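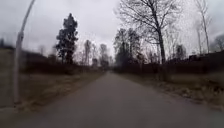
The path on a gray day, lamp post on the left.

How to Put a Convertible Away for the Winter

Every October my neighbor Kevin Keane and I have the same talk over the fence, and it goes something like, "One more weekend with the top down?" And every October we squeeze in one more, and then the heater can't keep up and we both give in. If you're at that point too, set aside an afternoon, put some music on, and let's get your car tucked in properly. It's a pleasant job once you get going!

Start with a good wash, and don't skip the wheel wells (mine always hold half a garden). If your car has a cloth top, use a soft brush, plain water and a cleaner made for fabric roofs. Brush with the weave, rinse it more than you think you need to, and then leave the top UP until it is dry all the way through. I mean overnight in the garage with the door cracked, if you can manage it. A top folded away damp will grow mildew in the creases, and I learned that one the expensive way with my first car.

While the top is up, wipe the rubber seals around the windows and along the windshield header with a damp rag, let them dry, and rub in a thin coat of silicone rubber care. Keep it off the glass. Then look for the drain holes, which on many convertibles sit down behind the seats. Your owner's manual will show you where. Pour in a small cup of water and check that it comes out under the car. If it doesn't, a length of soft trimmer line will usually coax the leaves out. Go gently -- those tubes can pop off their fittings, and getting them back on is no fun at all.

Next comes fuel. Fill the tank nearly to the top, add stabilizer in the amount printed on the bottle, and take the car for a nice easy drive so the treated gas gets all the way through the system. I go 7 miles, out past the park and home again.
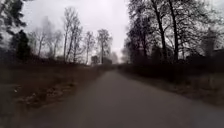 Trees and brown grass along the way.

If you're due for an oil change within the next 1,000 miles or so, do it now, while the engine is still warm from that drive. Old oil is not what you want sitting in there until spring.

Now back the car into its spot and pump the tires up a few pounds over the normal setting, staying under the maximum on the sidewall. Put a little tag on the steering wheel so you remember to let them down again. Leave the parking brake off and use wheel chocks, and put the car in gear, or in Park if it's an automatic.

For the battery, a small maintainer with automatic shutoff is the best money you'll spend. Clip red to positive first, then black to a clean metal ground point, and only then plug it into the wall. If the charger's booklet tells you something different, go with the booklet.

Last of all, leave the top up and latched, so the fabric stays stretched, and crack the windows a hair if your garage is dry and free of mice. Pull a breathable cover over everything -- please, no plastic tarps. Then hang the key somewhere you'll find it in April, and write the mileage on the tag with the tire pressure.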